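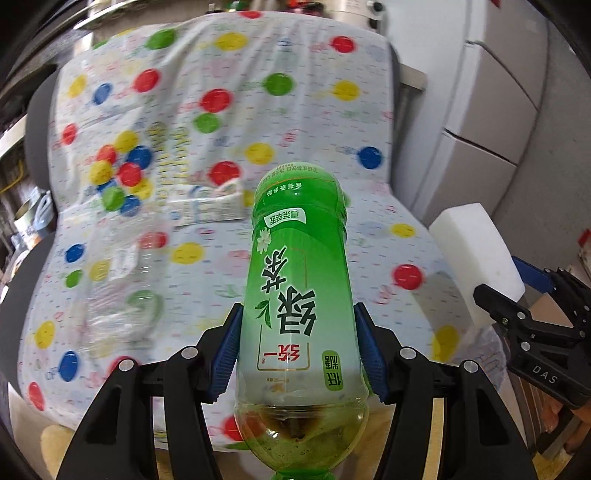 "Again, but worse," I said, and Máté Vass laughed so hard he had to put the gripper down.

It was nearly seven in the evening in June, dark already outside the lab in Losedbridge, and we had been recording since lunch. My wrists were gone. Squeezing a trigger doesn't sound like labour until you've done it all arvo with a kilo of plastic and camera hanging off each fist, and I'd have happily swapped with anyone, except that I was having the best day of my degree and would have bitten them if they'd asked.

"Worse how?" said Máté.

"Grab it by the wrong end. Get it on a slant. Then fix it, and let the recording see you fix it."

For two years we had been collecting the other sort. Lovely clean episodes, straight in, straight out, bottle upright, lid on, everyone pleased. We had 1,000 of them on the server under the name Plaken, after the creek behind Máté's flat, and a policy trained on Plaken was a beautiful thing to watch right up to the moment anything slipped. Then the arm would stop over the table like somebody who has walked into the kitchen and forgotten why. It had never seen a slip! We'd thrown all of those out. I'd thrown most of them out myself, in my first year, with a keyboard shortcut I was quite proud of.

So the idea, and I still get a bit fizzy writing it down, was to start every episode in the middle of a mistake. Bottle upside down in the jaws. Bottle clamped too near the cap. Something rigid in one hand and something squashy in the other and no sensible plan for either. From there you had to get home: regrasp, pass it across, turn it over, set it down. We called the set Haugland, which was Trygve Løken's contribution, and which he refused to explain.

Trygve was our supervisor. He had a way of reading a proposal with his chin on his fist, turning the pages from the back.

"You want to teach it to be clumsy," he had said.

"I want to teach it what comes after clumsy."

"And how do you stop it learning the clumsy part as well?"

I had the answer to that one ready, I'd been rehearsing it on the tram. You don't record the mistake. One person sets up the bad grasp with the recording off, hands it over, and only then does the other one press start. The policy never sees how anyone got into trouble. All it ever sees is the way out.

He'd turned another page, backwards. "Up to 400," he said. "Then you come and show me."

Which is how Máté and I came to spend most of a winter sabotaging each other. He was fiendish at it. He'd hand me a bottle held by the merest edge of the pads, tipping already, and say "start" in the voice of a man offering biscuits. I'd pay him back with something crumpled and slippery. We got so we could tell a good bad one by feel, a sort of dread in the fingertips, and those were the ones we fought over. Between takes we argued about whether a drop should end the episode. (It shouldn't. You pick the thing up. Picking it up is the whole point! We lost a week to that argument and I'd lose it again.)

There was one evening I keep coming back to. Máté had set me up with a bottle by its base end, neck down, and I had to bring the other hand in from below, and I couldn't see how. I stood there. I could hear the little fan in the recorder. And then my left hand loosened, just slightly, and let the bottle swing in the pads under its own weight until it hung the way I wanted. I hadn't decided to do it. I'd been opening jars and carrying groceries for twenty-six years and some part of me knew that you can let gravity do half a job.

"Did you mean that?" said Máté.

"No."

"Do it again."

I couldn't, for ages. When I stopped thinking about it I could, and after that we both did it constantly, and neither of us wrote it into the protocol because we didn't have a word for it.

We trained over a long weekend and tested with the bench arms, the pair everyone in the building calls Jultus as if they were one person. Fifty trials, with Trygve setting up every start himself so that we couldn't be kind to it. The figure for the old policy I already knew by heart: 3 recovered out of 50, and one of those three was the bottle falling onto the target by luck.

Trygve set the first one. Upside down, off centre, a rotten grasp. He stepped back over the yellow line and folded his arms.

Jultus did nothing.

I have never felt a second go by so slowly. I was composing the apology. I'd got as far as "in hindsight" when the right arm came up underneath, quite low, and waited there, and the left one loosened. Only slightly. The bottle swung, slowed, hung straight, and the right arm took it as if it had been handed a cup of tea.

Máté made a noise I won't try to spell.

"Who taught it that?" said Trygve.

Neither of us answered. I was looking at the left gripper, which had opened and drawn back and was holding still in the air with its jaws a little apart, exactly how I hold mine when I've finished a take and I'm waiting for somebody to say stop. I hadn't known I did that. I looked down and I was doing it then, with my bare hand.

"Forty-nine to go," Trygve said, but he had unfolded his arms, and he reached for the bottle faster than I'd ever seen him reach for anything. He tried a mean tilt. He tried the cap. He tried one that I thought was plain unfair, and Jultus dropped it, and the bottle rolled, and the arm went after it along the bench with such purpose that Máté started cheering it on like a greyhound.

It missed some. It missed a fair few towards the end, when Trygve had its measure and was enjoying himself far too much, and there was a sideways start it never once got out of. I wrote that start down on the back of my hand in biro, with an arrow for the tilt.

"Could you get out of it?" I asked Máté, while Trygve was off finding a bigger bottle.

He had already picked up the hand-helds. He passed me one and wedged the bottle into the other, sideways, terrible, sliding as he held it out.

"Start," he said.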